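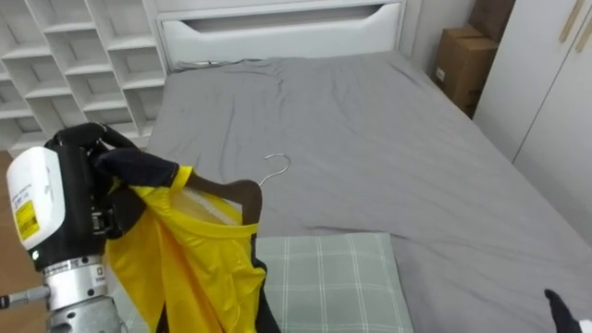 Student robotics team takes on the laundry at Lowther

A student team at Lowther Technical College is spending this semester teaching a two-armed robot to put clothes on hangers, a job that has turned out to be harder than the one they built for last year's competition.

The team, called Floketwood after the name on an old sign in its workshop, has 14 members. Nine of them are in their first year of the college's automation program. They work in a practice bedroom set up in the Farnell Building, with a bed, a wardrobe and shelving, and they have use of the room from 4 p.m. until the building closes.

The task sounds simple. The robot has to take a shirt and a hanger, get the hanger inside the shirt, and hang the shirt up without dropping either one. A full run is split into seven steps, and the team scores each step separately so that a run can earn points even if it fails near the end.

"Last year we sorted blocks," said team captain Khrystyna-Mariia Yatsenko, a second-year student. "A block is the same shape every time you pick it up. A shirt is a different shape every time, and then it changes again while you're holding it."

Practice has centered on a bright yellow shirt with black trim and a dark brown wooden hanger. The yellow was chosen because it stands out well against the gray sheet on the bed, which makes it easier for the robot's software to find the edges of the cloth. The slippery fabric was not part of the plan. It slides off a hanger more easily than cotton does, and the team voted to keep using it on the grounds that anything that works on that shirt should work on most others.

Hangers have been their own problem. The students started with thin wire ones, which the jointed fingers had trouble closing on firmly. The wooden hanger is thicker and gives the hand more to hold. Wire hangers are still part of the test set and will be brought back once the success rate improves.

The robot learns from recorded runs. A student guides both arms through the task while the system saves the motion and the camera view, and the recordings are then used to train the software. The team has been taking turns at the controls, two people to a session, with one guiding and one keeping the log. Members have to complete a safety check and a supervised practice session before they can sign up for a turn.

As of the most recent log, the robot had completed 33 full runs on its own. Most of the failed attempts ended at the same step, when the second arm of the hanger has to go under the second shoulder of the shirt. The first shoulder usually goes in without trouble. Then the fabric bunches up, and the hand either pulls too hard or lets go too early.

Yatsenko said the group is trying two fixes. One is to lay the shirt flat on the bed before the hanger goes in. The other is to change where the fingers grip, so that they hold the cloth and the hanger together near the collar. The second approach is faster but has been less reliable so far.

The work will be entered in the household tasks division at the Ludgate Student Robotics Meet in April. Teams in that division bring their own robot but do not choose all of the clothing. Judges hand over one item at the start of the round, and the team has a few minutes to look at it before the clock starts. Last year's items included a child's raincoat and a sweater with a zipper.

To prepare, Floketwood is asking students and staff for used shirts in any size. Donated clothes should be clean and free of pins or loose buttons. A collection box is inside the main entrance of the Farnell Building, and anything left over after the meet will go to the college's clothing exchange.

The team will hold an open practice in March, with visitors allowed to hand the robot's operators a shirt of their own to try. Students interested in joining for next year can sign up at that session. No programming experience is required.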